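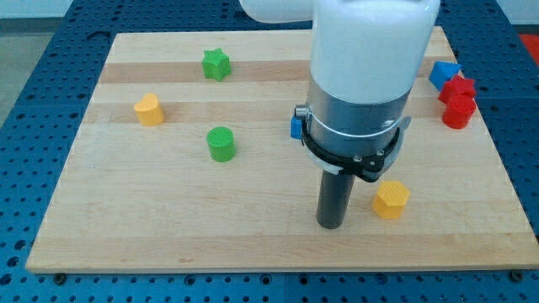
Care and Keeping of the Maple-Coloured Board

August 21, 2021

Readers of this blog will be aware that the household undertook a review of its kitchen surfaces in July. The review is now complete. It was conducted without haste, and its findings are set out here for the benefit of those who wrote to enquire about timber boards and whether they merit the upkeep.

The first matter is selection. I visited two suppliers, Barklow and Tosard, and handled a good many boards at each. Barklow carries the wider range, although the shop assistant was unable to advise on the origin of the timber. Tosard stocks fewer boards and keeps them flat on a shelf, a practice I would encourage elsewhere. Boards stored on end against a damp wall will cup, and a cupped board rocks under the knife.

I favour a board made up of strips. A single wide plank is handsome in the shop, but in my experience it moves a great deal with the seasons. Strips of pale timber relieved by a darker band or two are also agreeable to look at, and the bands have a modest practical use: I keep onions and garlic to one side of the line and fruit to the other. Members of the household have been informed of this arrangement. Compliance is mixed.

The second matter is oiling. A new board should receive food-grade mineral oil on both faces and all four edges, applied with a clean cotton cloth, left overnight and wiped down in the morning. I repeat the treatment 2 more times in the first fortnight and monthly thereafter. Olive oil is not recommended. I used it on an earlier board at the Plumthorpe house, and the smell by the end of summer was considerable.

The third matter is washing. Warm water, a little detergent and a soft brush are sufficient. The board must never be left to soak, and it must never be placed in the dishwasher — I regret that this needs to be stated, but a board was lost in that manner as recently as last winter. Dry it with a tea towel and stand it on its long edge until both faces have had the air.

For stains, coarse salt and half a lemon remain the preferred treatment. Beetroot may require a second attempt. Where the surface has become fuzzy from washing, a light sand along the grain with fine paper will restore it, after which the oiling begins again.

Several correspondents have asked whether a board may be used for purposes other than food. In this household it may. Biscuit dough, jigsaw pieces and the occasional seed packet have all spent an afternoon on ours. I ask only that glue and paint be kept to newspaper, and that the board be washed before it goes back beside the stove.

A further entry on knives is in preparation. The sharpening stone ordered through Biwott has yet to arrive, and I do not propose to write about it until it does.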